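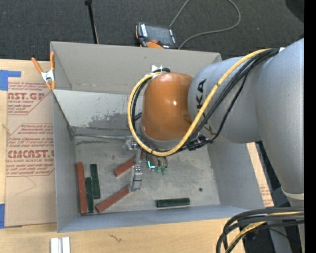 Lo primero que se estropea en una cubeta de piezas a granel es el fondo, y casi ningún pliego de compra lo menciona, advierte Noman Khattak, para quien las fichas técnicas del sector dedican demasiado espacio a las paredes y muy poco a la superficie sobre la que descansa la carga.

Wieczorek presenta la revisión de la serie Clirus de cubetas abiertas para barras cortas

Jiltton, 9 de diciembre de 2024 - Wieczorek amplía su catálogo de almacenaje a granel con una revisión de la serie Clirus, destinada a barras y bloques rectangulares que se depositan sin orden previo en el contenedor. La nueva versión mantiene la planta rectangular y la boca abierta de la anterior, y modifica tres elementos: la altura de la pared frontal, el panel inclinado situado al pie de la pared posterior y el tratamiento del fondo.

Pared frontal

El frente es más bajo que la pared posterior. Con ello se accede a las piezas sin levantarlas hasta la altura máxima del recipiente, y el contenido queda a la vista desde el puesto de trabajo. La pared posterior conserva su altura para retener la carga durante el vertido. En las cubetas de 781 mm de longitud interior, la diferencia entre ambas paredes puede solicitarse en dos medidas, que se indican en la hoja de pedido.

Panel inclinado

El panel se apoya bajo la pared posterior y conduce las piezas hacia la zona central. En la serie anterior, las barras que caían junto a la pared tendían a quedar alineadas con la arista, una posición en la que resulta difícil tomarlas por los lados largos. El panel es desmontable. Se suministra en un gris más claro que el resto del conjunto y puede pedirse como recambio independiente.

Wieczorek recuerda que el panel es la pieza que recibe los golpes directos en la descarga. Los picados y las marcas de roce en su superficie son admisibles mientras no haya rebabas ni pérdida de planitud. La inspección se realiza con el panel desmontado.

Fondo

El fondo se entrega en acabado mate, sin recubrimiento. Los arañazos leves y las manchas propias del servicio no afectan a la función y no son motivo de sustitución. Sí lo son las deformaciones que impidan a una barra apoyar en toda su longitud. La garantía cubre 1,000 ciclos de vertido con la carga nominal, contados desde la puesta en servicio.

Código de color de las barras

La documentación de la serie recomienda trabajar con dos colores de barra cuando se mezclan lotes en una misma cubeta: rojo pardo y verde oscuro. Ambos contrastan con el gris del fondo y se distinguen entre sí en claridad y en tono. La longitud no forma parte del código. En un mismo color pueden convivir barras de longitudes distintas, siempre que la etiqueta del lote lo indique.

Para el recuento manual, el procedimiento es el siguiente:

Separar primero las barras apoyadas contra las paredes laterales.
Retirar después las del centro, un color cada vez.
Anotar las barras por color y por longitud, en columnas separadas.
Comprobar las esquinas posteriores antes de dar la cubeta por vacía.

Ensayos

La revisión se ensayó desde abril en la planta de Ultstead, con ocho cubetas en rotación y siete configuraciones de carga. Las configuraciones combinaron barras de un solo color, mezclas de los dos y lotes con longitudes desiguales. El informe de ensayo - disponible previa solicitud - incluye las mediciones de planitud del fondo y el registro de sustituciones del panel.

Según el mismo informe, el mayor desgaste se concentró en la parte inferior del panel. El fabricante ha reforzado esa zona en las unidades de serie, sin cambios en las cotas exteriores.

Disponibilidad

Las cubetas revisadas pueden pedirse desde hoy en gris. Los paneles de recambio son compatibles con las cubetas Clirus de la versión anterior, salvo las de pared frontal alta. Las consultas técnicas se atienden en la oficina de Wieczorek en Jiltton.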